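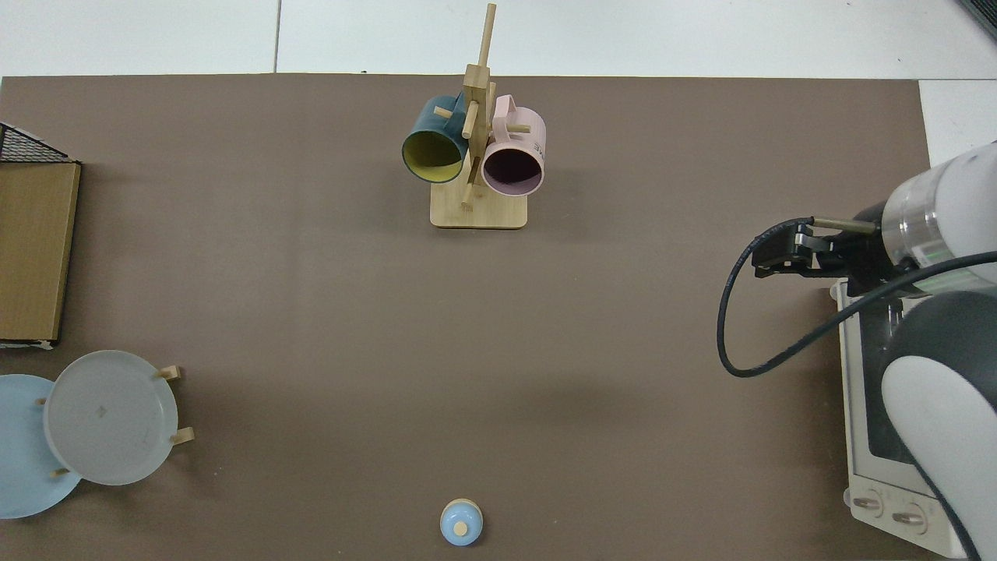 Text and photos by our travel desk

Travel > Festivals and Seasons > Visit Reports

Last updated: 23rd July

We came to Vollisden in February for the winter masquerade, and I did not plan to wear anything special. At home I never dress up. But the ticket office in Maltlow Street gives every visitor a paper mask, and with a paper mask you feel underdressed very quickly.

So we went to Beltov, the costume hall behind the station. They have 2,084 costumes for rent, and you may try on six before you must decide. I took a fox with a long tail - it was warm, and I was glad of it later. My husband became a miller.
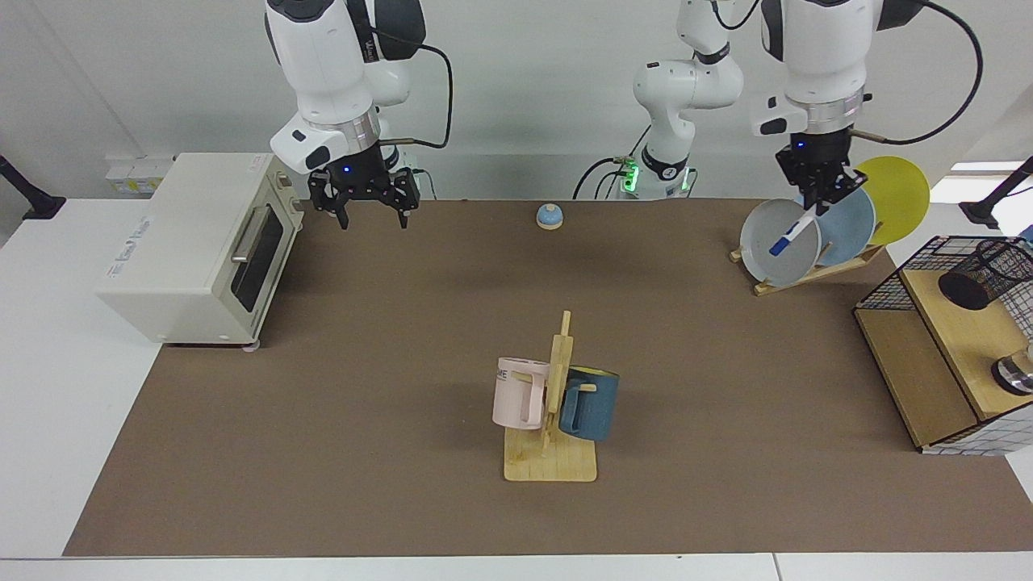 Words: the travel desk | Visit report

The parade starts at the bridge and goes up to the castle. There are 698 steps, so please do not choose high shoes. At the top they serve plum soup, and the band plays until late. We stayed at the Yagi guesthouse, two streets away, and walked back in our costumes. The fox must be returned before noon.

Related
Packing for a cold-weather festival
Vollisden with small children
Where to eat near the Maltlow Street stop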